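I spent most of March believing that our two arms disagreed about where the table was. I had a theory about the left base mount. I had a second theory about the left base mount that I liked even more. I recalibrated the thing so many times that Mwanahawa Mosoti, who shares the bench code with me and has a low tolerance for rituals, asked whether I was also planning to burn some sage.

The mount was fine. The bug was a timestamp.

Some background for the three people who read this blog and don't already sit near me. We run two arms off one planner, called Zamow, which I wrote a good chunk of and so am not allowed to complain about. Zamow decides where both hands ought to be. Underneath it is Stullance, the control layer, which takes those wishes and turns them into joint commands, quickly, without asking why. Perception is a separate process that publishes where it thinks the objects are. All of this gets logged by Rätsep, a tool whose main feature is that it writes down everything and whose main flaw is that you then have to read it.

The job that kept going wrong was the two-handed hold. One gripper takes the handle, the other comes in to meet the far end, and from then on the object is a closed loop: anything the left arm believes that the right arm doesn't gets paid for in plastic. 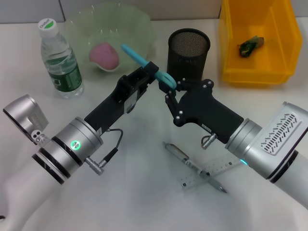
With one arm you can be wrong by a few millimeters and feel great about yourself. The fingers close, the object shuffles over a bit, everyone claps. Two arms on one rigid thing have nowhere to hide the error. Ours would take hold nicely and then start a slow argument, each side pushing a little harder to reach the pose it had been promised, until Stullance hit the force limit and froze both of them. The message it prints at that point is "constraint violated," which I have come to read in the voice of a disappointed landlord.

So I did what anyone would do and blamed the hardware. Then I blamed the hand-eye calibration, redid it, and got slightly different numbers, which I took as proof that the old ones had been bad. (They hadn't. Calibrations always come out slightly different. I know this. I've told other people this.)

What finally got me looking elsewhere was a Sunday afternoon with Rätsep's logs and nothing better to do. I lined up the object pose against the joint states and noticed that the pose seemed to lag, and only for the wrist cameras. The planner was getting an image-based estimate stamped with the time it *arrived* in our process, when what it wanted was the time the shutter fired. The gap was around 100 milliseconds. When the arm holds still this costs you nothing, so every static test I'd written passed with flying colors. When the arm is moving in to grasp, the camera has already gone somewhere else by the time we ask where it was.

And who had written the line that stamped it on arrival? Line 978 of a file I'd rather not name, with my initials on the commit and the message "temp, fix later."

The fix was short. Take the time from the driver, keep a small buffer of past joint states, interpolate to the capture time, and compute the camera pose from that. Mwanahawa reviewed it in 2 minutes and left one comment, which was a thumbs up followed by the date of the original commit.

Naturally, fixing that exposed the next thing. With the timing right, we could finally trust the wrist views enough to let them vote on the object pose during the approach, and it became clear that some of those views should not be allowed to vote on anything. 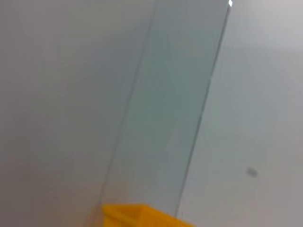

A detector hates to come back empty-handed. Ask ours for a pose and it'll find you one, in a pale blur if it has to, with a confidence score that would look respectable on a good day. Before, those guesses got lost in the general mush. Now they arrived perfectly on time and perfectly wrong, and the planner, being polite, averaged them in.

I tried raising the confidence threshold first, on the grounds that it was one number and I was tired. It threw out good views along with bad ones and left the approach running on stale estimates. Mwanahawa's idea was better: ask the arm's own geometry what the wrist camera *should* be able to see from where it is, and if the object isn't meant to be in view, ignore whatever the detector says. We already had the object model and the camera pose. It took an afternoon, most of which went to me getting a transform backward, finding it, and then getting its inverse backward too.

Then there's blur. A cheap sharpness score per image turns out to be a decent way to scale down the weight of an estimate, so long as you don't let it get to zero. I let it get to zero. The filter divided by it. Both arms stopped where they were while Stullance filled the terminal with NaNs, and I went and made coffee.

The current state is that the hold works most of the time, and when it fails it fails for reasons I can find in the log before lunch. The approach is still slower than I'd like. I've also got a branch that moves the whole pose filter into Narside, our shared tools repo, so the next project can inherit my mistakes with proper documentation.

I've added a test that runs with the arm moving, too. And I searched the rest of the codebase for "fix later." There are 3 more. Two of them are mine, and I'm starting with the other one.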